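Folding sports tops and keeping the trims white
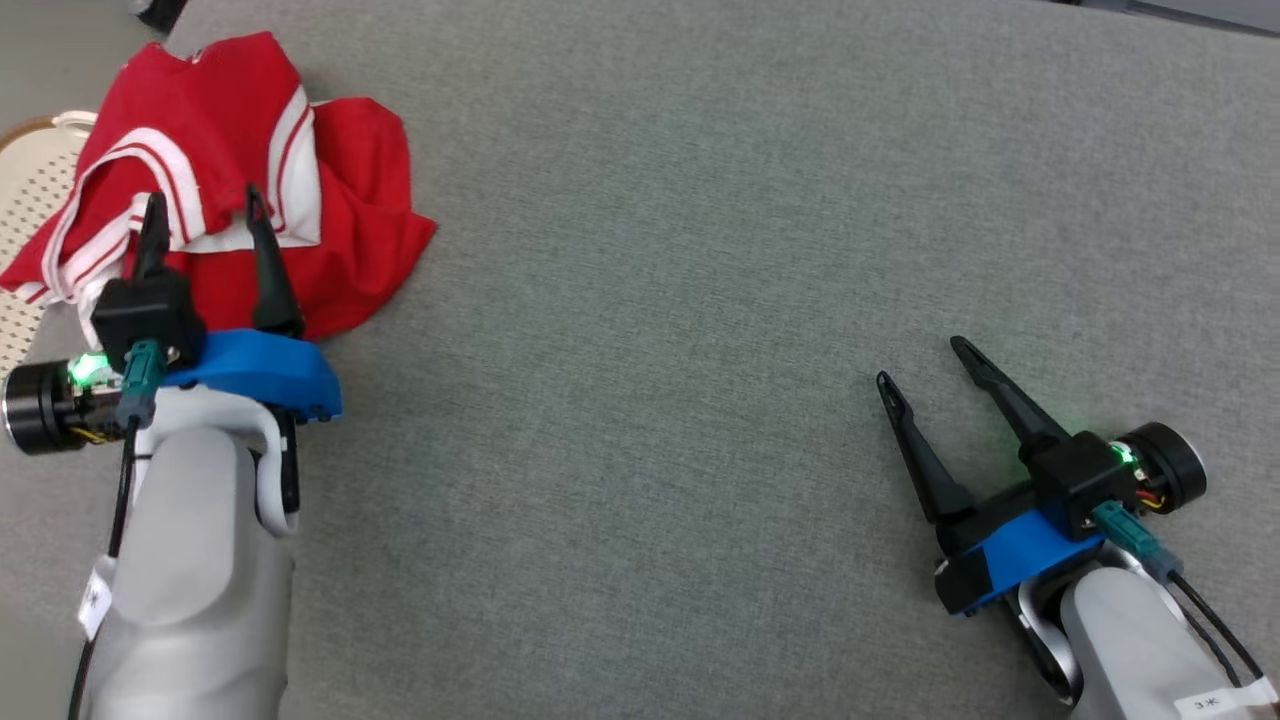

Last changed: September

Red tops with white trim need a bit more care than plain ones. Wash them at 30 or below, inside out, and leave white socks for another load. If the dye has already crept into the trim, soak the whole top in cool water with oxygen bleach before it goes anywhere near a dryer. Heat sets the stain.

Fold on a cloth-covered surface if you have one. Slippery shirts slide about on a bare table, and a piece of grey felt or an old blanket pulled tight will hold them still.

Find the collar first. With a top that has come out of the basket in a heap, the striped band is the easiest part to spot – take hold of it and shake the rest down. Lay it front side down, smooth from the middle outwards, bring both sides in, then fold the sleeves back and turn the hem up to the collar twice.

Keep the basket to one side, at the same height as the table. Ngaio Rutherford wrote in to say she folds on Sunday evening and stands the tops upright in a drawer 33 cm wide.

Don't iron over printed numbers.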